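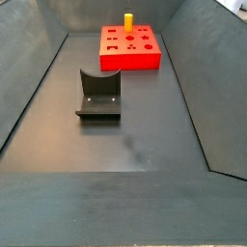 Ticket 1680
Product: Vikum shape sorter, red, nine-hole top
Status: Open, waiting on customer

Customer wrote:

Hello there, and thank you for having a real inbox, it makes such a difference! We bought the Vikum sorter for our toddler room at Lasham and the children adore it, but the yellow round peg has started sticking. It goes into its hole in the back row nicely enough, then it stands there and will not come back out unless one of us grown-ups gives it a good twist. The star and the rest are fine. I did try the peg in the round hole in the middle row and it wouldn't start at all, so I didn't push. Is it the peg or the block?

Support replied:

Thank you so much for such a clear note, and I'm sorry the little ones are having to wait on a grown-up! My first guess is the peg. We sent out a run of yellow ones, batch 1624, that came out a hair too thick, and they tend to grip once they're down. The batch number is on the flat end, in tiny print, so you may want good light for it.

If yours says something else, please try this before we swap anything:

Twist the peg out slowly, keeping one hand flat on the block.
Wipe the inside of the hole with a cotton swab and warm water. Dried juice is a frequent offender, I'm afraid.
Let it dry overnight, then try again.
Please don't sand the peg or use cooking oil on it (we've had both!).

Customer wrote:

It took me until nap time to read it, but it does say 1624. I cleaned the hole anyway and the peg still sticks.

Support replied:

That settles it, then. I've put in for a new peg from our Joubert warehouse, no charge, under part number 78. Keep the old one out of the toy bin for now, and do drop me a line when the new one has had its first turn.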